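Glue sticks and tape rolls keep wandering on metal shelf, help

Cadi Powell
Got a small stationery shop, gray metal shelving. Notebooks stack fine but the glue sticks roll everwhere and end up mixed in with the tape. What do you all use?

Sioned Voyle
Shallow trays. Tape on its side, glue sticks lying down, all caps facing same way. 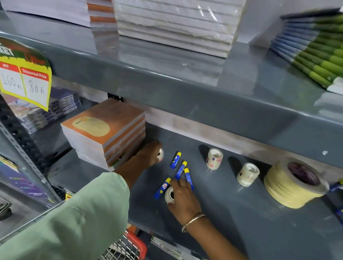

Keep them next to the notebooks tho, people grab both. Mine are 10 inch trays, fit ok.

Vitalii Zakharchenko
just use a cup

Comments
Eleri Phillips: cup tips over, trays +1
Cadi Powell: ordering trays thx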